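Swapping the CPU in the old file server

The server in my basement has been running since we moved in, and it has never been fast. It holds the family photos, the music, and a backup of everyone's laptop. Last May I started running a photo indexer on it called Curko, and that was what finally pushed it too far. Indexing one folder of 735 pictures took most of an evening, and nothing else on the machine would respond while it worked.

The board supports a better processor than the one it came with, so I looked for a used one. Bradik, the surplus place off the highway, had a bin of pulled parts from an office that was closing. I paid less for the chip than I would have for a new case fan. They also had a full server for sale, but I have no room for a second one and my electric bill is high enough.

Before taking anything apart I updated the BIOS. The release notes listed the newer chip as supported, and I have been burned by skipping this step before. I also ran one last backup to the external drive, which took until after lunch.

Getting the cover off was easy. Getting the heatsink off was not. The old thermal paste had turned hard, and I ended up plugging everything back in, letting the machine run warm for 15 minutes, and trying again. With some heat in it, the heatsink came loose with a slow twist. Don't pull straight up on these.

I wiped the old paste off with alcohol and coffee filters. It took more filters than I expected. Then I unhooked the lever, opened the load plate, and lifted the old chip out. It went into a plastic clamshell in the drawer with the other parts I will never use.

The next part is the one I take slowly. On this kind of socket the pins are in the board and the chip is flat on the bottom, so a dropped chip or a sleeve dragged across the socket can bend a row of them. I have straightened pins once, on another machine, with a needle and a magnifying glass, and I don't want to do it again. I hold the chip by its edges, check the orientation twice, and lower it straight in. 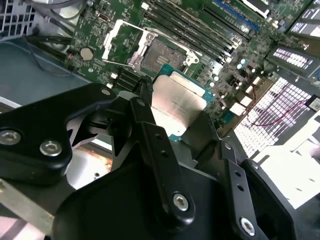
*The processor and the open socket, memory slots to the right.*

The load plate takes more force to close than feels right. I remember that from every build I have done, and it bothers me each time. After that it was fresh paste, the heatsink back on with the screws tightened in a cross pattern, and the fan cable plugged in again.

First boot took long enough that I got up and checked the monitor cable. Then the BIOS screen came up with the right processor name on it. I left the cover off for an hour and watched the temperatures, which stayed lower than with the old chip - mostly the new paste, I think.

The same 735 pictures indexed in 6 minutes. The rest of the library is running now. I still need to dust the vents and tie back the cables on the left side, and one of the drives is making a sound I don't like, so the cover will be coming off again soon.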